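Wiltholm Center for Missing Persons Opens Family Liaison Office and Renews Review of Long-Term Cases

WILTHOLM, 10 September 2024 - The Wiltholm Center for Missing Persons announced the opening of a Family Liaison Office that will serve relatives of people who have been missing for more than one year. The office will give each family a single point of contact, help relatives request updates from law enforcement agencies, and support them in planning searches, vigils and public appeals.

The office opens with 26 families already enrolled. Their cases come from Wiltholm and the neighboring communities of Perard and Mavow, and include missing children, missing adults and older residents who left home and did not return. Enrollment is free and remains open to any immediate relative or legal guardian.

"Families have told us that the first weeks are full of calls, visitors and offers of help, and that the second year is very quiet," said Getsemaní Bañuelos, director of the Center. "They are still waiting for news. They should not have to explain the case from the beginning each time they pick up the phone."

Under the new arrangement, a liaison will contact each enrolled family at least once every 3 months, whether or not there is new information to report. Families may ask for more frequent contact or for none at all. They may also name a second relative to receive updates in their place, an option requested by several parents who are raising other children and who asked that calls not come to the home during school hours.

Liaisons are not investigators and will not interview witnesses or collect evidence. Any tip received by the office will be passed to the investigating agency on the day it arrives, and the family will be told that a tip was passed along. The content of a tip will be shared with relatives only with the agency's consent.

Review of long-term cases

The Center will also resume its review of long-term case files, which was paused in August while the office was being prepared. The review checks that the public record for each missing person is complete and correct. Reviewers look at the physical description, the clothing last worn, the date and place of the last confirmed sighting, and the contact number printed on posters and listed online.

Errors in these records are common and often simple. A phone number may have been disconnected, a middle name may be misspelled, or a description may give a child's height as it was on the day of the disappearance with no note of the child's present age. Where a correction is needed, the Center will send it to the investigating agency and ask that the change be made in every place the record appears. 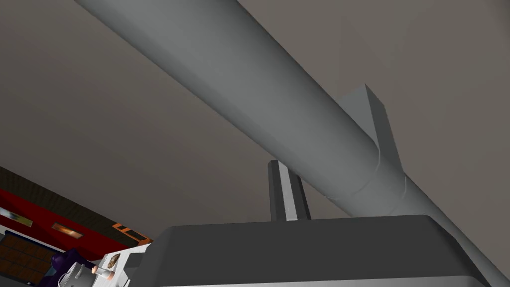

Families will be asked to approve any new wording before it is released. The Center will not publish an age-progressed portrait, a family photograph or a personal statement without written permission, and permission may be withdrawn at any time.

Relatives who have not yet given a family reference sample for DNA comparison can ask the liaison to arrange an appointment with the investigating agency. The Center does not take or store samples.

Support for brothers and sisters

A separate program will be offered to the brothers and sisters of missing children. Many were very young when the disappearance took place, and some were born afterward. Parents enrolled with the Center asked for guidance on how to speak with them, when to begin, and how to answer questions that come home from school.

The program consists of 5 evening sessions led by a licensed counselor. Parents attend the first session alone. Children may join from the second session on, in groups arranged by age. A printed guide for teachers and school counselors will be provided to any family that requests it, and can be mailed directly to the school.

"Some of these children know their brother or sister only from photographs and from what they hear at the dinner table," Bañuelos said. "Parents want to be truthful with them, and they also want birthdays and holidays to be happy days. We can help with the words."

Remembrances and public events

The Family Liaison Office will assist with public remembrances, including permits, notices to the press and requests for a police presence. Families who prefer a private observance may ask the Center to issue a short statement on their behalf, so that reporters' questions are directed to the office - and not to the home.

Small grants of up to 50 dollars per event are available for printing, candles and similar costs. The grants are paid from the Villaseñor Fund, which was established by a local family for this purpose. Applications should be submitted before the event where possible, but receipts will also be accepted afterward.

The Center asks members of the public who wish to attend a remembrance to follow the family's published instructions, and to refrain from posting theories about a case on event pages. Anyone with information about a missing person should contact the investigating agency directly. In an emergency, call 911.

About the Wiltholm Center for Missing Persons

The Wiltholm Center for Missing Persons is a nonprofit organization that assists the families of missing children and adults in Wiltholm, Perard and Mavow. Its services are confidential and are provided at no cost. Enrollment forms for the Family Liaison Office are available at the Center's front desk and can be sent by mail on request.

Media contact: Office of the Director, Wiltholm Center for Missing Persons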